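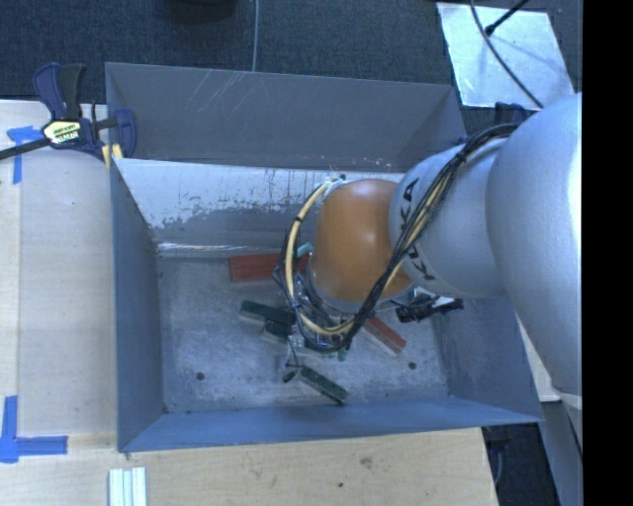 The second-hand toy trade wakes up in December. By 7 a.m. the lot behind the old dairy in Hamel is full of hatchbacks, trunks open, people digging through boxes with cold fingers. Dolls. Puzzles with a piece gone. Wooden trains, the good ones, go first.

Nidia Arboleda got here at five. She runs Stumamum, a resale shop in two rooms over a bakery, and she buys for the whole winter in one morning. Budget: 3000 dollars, cash, in a coat pocket with a zipper.

"You pay too much before eight," she says. "After nine there's only junk. So you get one hour."

She pays 12 dollars for a bag of toy animals and walks away from a dollhouse at 27. The seller calls her back. She keeps walking. Ten minutes later she has the dollhouse, for less, and won't say how much less.

Prices have gone strange lately. Parents who used to give this stuff away now look it up first, on their phones, right at the table. Maxence Leclerc, a dealer who sells under the name Nomero, blames the collecters. Grown men, he says, buying back their own childhoods - and outbidding the kids.

He would know. Almost half his sales go to people over forty. Old board games mostly, anything with the rules still in the lid.

Arboleda doesn't want collectors. Her customers are grandmothers, a daycare, one dad who comes in every Friday night before closing and buys a single car. She washes everything in the bakery sink after hours, with teh radio on. Dishwasher for the plastic. Toothbrush for the wheels.

By ten the lot is emptying out. Her van is full to the roof, dollhouse on the passenger seat, belted in.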